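Pledance Bin Picking Kit for student clubs and classes

Club kit — metal bin, soft round gripper and exercise book
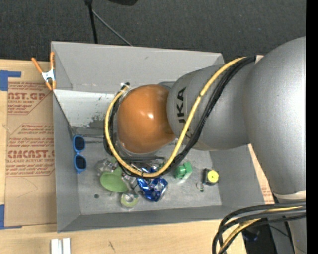 Orange round gripper on a KUKA arm over a bin with mixed small items. Robot arm and items are not included in the kit.

Product code: Pledance 300
Price: 2,750 EUR for schools and registered clubs, VAT not included
Delivery: from stock in Cillona, shipping is calculated at checkout

Description

The Pledance kit is made for groups who already have access to a robot arm and want to learn picking of mixed items. In the first lessons students pick one item from a flat bin floor. Later they put many different things together, and they must decide which one to take first and from which direction. We developed the kit together with the robotics club at the Pētersons technical school, where the students used it during one full school year and wrote many of the exercises themselves.

The gripper is a round soft ball filled with grain. It is pressed gently on the item, the air is pulled out, and the ball becomes hard and holds the shape. There are no fingers to adjust, so beginners can start to work on the program early. It is not the best gripper for every item. Very flat things are difficult, and very thin film is often left behind. In the exercise book there is one chapter only about such failures, and teachers tell us it is the chapter with the most discussion in class.

What is in the box

Bin of folded sheet metal with sloped walls
Round gripper, orange, with one spare membrane
Adapter plate for the robot flange (please write your robot model in the order)
Vacuum pump with hose and valve
Exercise book for students, printed, in English
Teacher notes as PDF

What you need to have

Robot arm with free tool flange and one digital output
Table where the bin can be clamped or taped
A box of small items for picking. We recommend to collect them with the students. Sunglasses, plastic lids, a roll of tape, foil wrappers and toy blocks are all good, and the mix of shiny and clear surfaces makes the camera exercises more interesting.
Camera, only for chapters 4 to 7

Technical data

Supply for pump: 24 V DC
Membrane life: 2,000 grips in normal use
Warranty: 2 years, membrane excluded

Notes for mounting

Please fix the bin before the first movement. A spring clamp on the rim is enough for slow speeds. If the table is smooth, put cardboard under the bin and fasten it with painter's tape. Lead the cables along the arm and leave a free loop near the wrist, so the last joint can turn without pulling. After this, turn the wrist by hand mode to both end positions and look if the loop touches the bin wall or the items. Students often forget this step — we ask teachers to check it every time.

Start with low speed. The student with the enabling switch should not be the same student who edits the program.

Club competition

Owners of the kit can take part in our yearly picking competition, Ristudis. Each team has 5 minutes to empty the bin, and the items are put in by the other team. Registration for the next round is open until December. The rules are sent with the kit, or you can ask for them by e-mail before you buy.

From our customers

"We had the kit in the afternoon club with mixed ages. The mounting took us longer than we expected, mostly because of the cables. After that it was working well. The students like the round gripper very much and they made their own list of items which it cannot pick. I would like to have more exercises for the advanced group."
Elżbieta Wieczorek, 12 Nov 2022

Reply from Pledance: Thank you for the review. Two more chapters for advanced groups are in preparation and all owners will receive them free of charge. Jolanta Dudek, school orders

Spare parts

Membrane, orange
Grain filling, one bag
Hose with fittings
Adapter plate, second robot model

For a quotation with your school address, please use the contact form and write the product code in the subject.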